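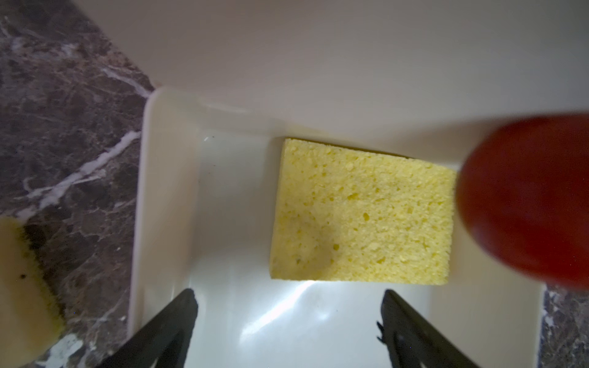 Figure 16.1 A cellulose sponge in a white plastic tray on a marble countertop. Note the open pores across the upper face.

Chapter 16
Sponges, Trays and the Wet Zone

Terms used in this chapter: cellulose, open cell, pore, drain time, residual water, wet zone, rotation

16.1 Scope

Chapter 15 dealt with woven and knitted cloths. This chapter covers the cellulose sponge and the surface on which it is kept between uses. The two are treated together. The rate at which a sponge dries depends as much on what is under it as on the material itself, and a kitchen that replaces its sponges on schedule but stores them badly will see little improvement in odor or surface counts.

The wet zone is the part of a counter that receives water in normal use. In most domestic kitchens it extends from the sink to the first dry work surface. Natural stone in this zone needs particular care. Marble is a calcium carbonate stone and is etched by acids, including vinegar, lemon juice and many descaling products. A sponge that has been used with any of these should not be set down directly on the stone. A tray with a raised rim keeps the liquid off the counter and can be lifted out and washed.

16.2 Structure of the cellulose sponge

Cellulose sponge is made from wood pulp treated to form a thick viscose liquid. Salt crystals are mixed in, along with reinforcing fibers and dye. The mass is heated in a mold until it sets, and the crystals dissolve out. The spaces they leave are the pores. Crystal size therefore controls pore size, and a block made with mixed grades will show large and small holes side by side. The holes in Figure 16.1 are small and irregular.

The pores are connected. Water moves through the block by capillary action, and the cell walls themselves also take up water and swell. A dry sponge is stiff and slightly smaller than the same sponge when damp. Polyurethane foam, which is often sold in the same colors, holds water in its pores but takes up very little in its walls. It remains soft when dry. This is the simplest way to tell the two apart.

16.3 Residual water

Residual water is the water left in a sponge after it has been wrung by hand. It is found by weighing the sponge wrung and again after full drying, and is stated in grams. The method in Section 16.6 follows the one used by Lok-yiu Cheung in the Covamholm kitchen trials, in which 200 sponges were weighed over 23 days under three storage conditions: flat in a smooth tray, flat on a ribbed tray, and upright in a wire holder.

A smooth tray is easy to clean and has no grooves to trap crumbs or grit. Its weakness is contact. The lower face of the sponge lies against the plastic, air cannot reach it, and a film of water remains between the two. The upper face may feel dry while the lower face is still damp. Turning the sponge once, 2 hours after use, shortens the drying time – though it does not bring it down to that of the wire holder.

16.4 Inspection

Before a sponge is returned to its tray, check the following:

Color. Compare the ends and corners with the middle of the block. Move the sponge into even light first – shadow on a pale sponge is easily mistaken for staining.
Edges. Torn or crumbling edges shed fragments onto the work.
Odor. A sour smell after rinsing calls for replacement.
Tray floor. Wipe away specks and loose matter, and rinse the inside corners where the floor meets the wall.

Section 16.5 sets out a rotation plan for a kitchen using two sponges.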